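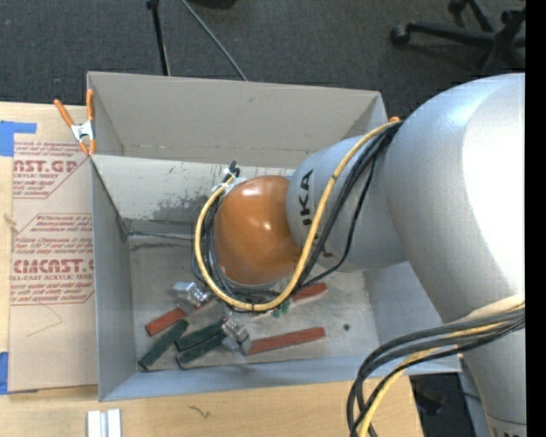
The Undlow River Access Office will reopen the lower Ladberg gorge to kayaks, canoes and rafts in June, following a two-year closure of the run below Prurkow. The reopening covers the full stretch from the Prurkow put-in to the gravel bar at Fonseca, including the three rapids that were off limits after the bank gave way near the old footbridge. Paddlers who leave gear at the put-in will be asked to place it in open-topped bins, so that staff can see at a glance what has been left. Bins must be emptied by 6 p.m. each day.

Access will be by permit. The office will issue 64 permits per day, of which 22 are set aside for commercial trips. Private groups may apply for up to eight places at one time, and each paddler in the group must be named on the application. Permits are not transferable and must be carried on the water.

"The gorge is a serious piece of river, and the new channel is narrower than the one many people remember," said Lourenço Mota, river access manager. "We ask that every group scout the second rapid from the left bank before running it, including those who have paddled it many times."

The closure began after high water moved a large amount of rock into the main channel and undercut the trail on the right bank. Crews have since rebuilt 188 yards of trail, put in a new set of steps at the Fonseca take-out and removed the remains of the footbridge. The right bank above the second rapid remains closed to foot traffic – signs are posted at both ends – and will stay closed through the season.

Water levels will be posted at the put-in each morning at 7 a.m. The run will be closed to all craft when the gauge at Prurkow reads above the red mark. Helmets and properly fitted life jackets are required at all levels. Inner tubes and inflatable pool toys are not permitted below the put-in.

The office received 3422 written comments on the draft access plan. Changes made in response include a later closing time at the take-out parking area and a separate launch window for beginner groups, from 10 a.m. to noon.

Applications open in April at the Undlow office and at the Ladberg ranger station. Permits not claimed by 9 a.m. on the day of use will be released to paddlers waiting at the put-in.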